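Looking After a Wood Countertop Without Losing Your Weekends

I put in wood counters because I liked how they looked in somebody else's kitchen. Somebody else, I later learned, never cooked.

Start with the finish. Put a few drops of water on the wood and go make coffee. If the water is still beading when you get back, leave the counter alone. If it has soaked in and left a dark spot, it's time for oil.

Use food-grade mineral oil from the drugstore. Olive oil is for salad, and on a counter it will eventually smell like a salad from March. My neighbor Áine Cronin swears by walnut oil, which works nicely if none of your guests are allergic to nuts and you're the sort of person who asks.

Clear everything off, including the toaster you've been wiping around since December. Sand lightly with 100 grit only where it's rough or stained, then move up to something finer over the whole surface. Always go with the grain. I once went across it at eleven at night and I still get to look at the result every morning.
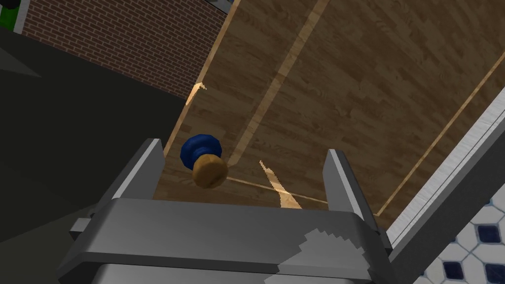 Vacuum up the dust, wipe with a barely damp cloth, and let the wood dry. Then pour on more oil than seems decent and spread it with an old T-shirt. Wait half an hour, wipe off what's left, and do it again the next day. Give the whole thing 48 hours before anything heavy goes back.

Spread the oily rags flat outside to dry before you throw them out. Mineral oil is fairly tame, but linseed and some of the others can heat up in a wad and catch fire, and it's easier to have one rule for all rags.

Some common troubles:

White rings. Rub with a little plain mayonnaise, leave it an hour, wipe it off. You'll feel ridiculous. It works on mine about half the time.

Black rings. Usually a wet can or a cast-iron pan. Lemon juice and salt will lighten them. The really dark ones need sanding.

Onion smell. Baking soda and water, mixed to a paste, then rinsed.

Knife marks. Buy a cutting board. For the marks you already have, see sanding, and for the deep ones, see fruit bowl.

Oil every month the first year, then whenever the water test says so.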